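Deux bras sur base fixe : efforts internes quand les deux pinces tiennent la même tige

Posté par Napaporn Tanasarn dans Robotique / Montages maison

Bonjour,
Je monte à l'atelier partagé de Mestimthorpe une paire de bras pilotés en position, contrôleurs Trekow, bus à 1 Mbit/s. Chaque bras pris seul se comporte correctement. Le problème apparaît dès que les deux pinces serrent la même pièce : le courant du poignet droit monte à 825 mA sans mouvement commandé, puis le contrôleur passe en défaut. Au repos, pince vide, je lis 300 mA.
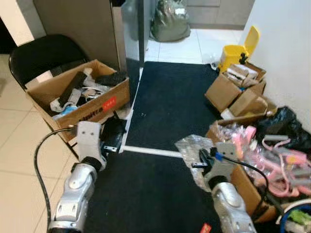 La calibration a été refaite deux fois en août, avec le même résultat. La pièce d'essai est une longue tige blanche, mince, prise à ses deux extrémités et tenue à l'horizontale, ce qui ferme la chaîne cinématique. J'ai réduit le gain proportionnel : le défaut arrive plus tard, mais il arrive. Faut-il passer en commande de couple sur les deux bras, ou existe-t-il une solution plus légère ?

Second point. Quand un seul bras lâche la tige pour aller prendre autre chose dans un carton, l'autre garde un écart de consigne et part d'un coup à la réouverture de la pince.
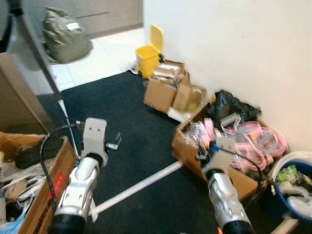
L'écart mesuré à ce moment est de 368 pas codeur sur l'axe du poignet. Firmware d'origine, boucle à 800 Hz.

Tatu Koech

Les deux symptômes ont la même origine. Avec deux bras rigides en position et une pièce commune, la moindre erreur de repère entre les bases se transforme en effort interne. L'énergie est stockée dans les réducteurs et dans la pièce, puis restituée à l'ouverture.

Pas besoin de tout passer en couple. Un bras maître en position, l'autre en admittance, au minimum selon l'axe de la tige. À défaut de capteur d'effort, le courant filtré suffit pour commencer (passe-bas à 10 Hz, zone morte à régler selon les frottements secs).

Avant d'ouvrir une pince, recopier la position mesurée dans la consigne du bras qui reste, puis rejoindre l'ancienne consigne par une rampe. Remettre aussi le terme intégral à zéro, sinon l'à-coup subsiste.

Vérifier enfin la transformation entre les deux bases : pointer une même cible avec chaque bras, à plusieurs hauteurs. Une calibration faite bras par bras ne la corrige pas.

jmarc_srithong

Même souci avec des Jerar. J'ai mis de la mousse dans les mors et je n'ai plus de défaut. Pas très précis, mais ça tient.

Napaporn Tanasarn

Merci. Recopie de consigne et remise à zéro de l'intégrale faites, plus d'à-coup à l'ouverture. L'erreur entre les bases est de 4 mm en bout de course. L'admittance reste à écrire.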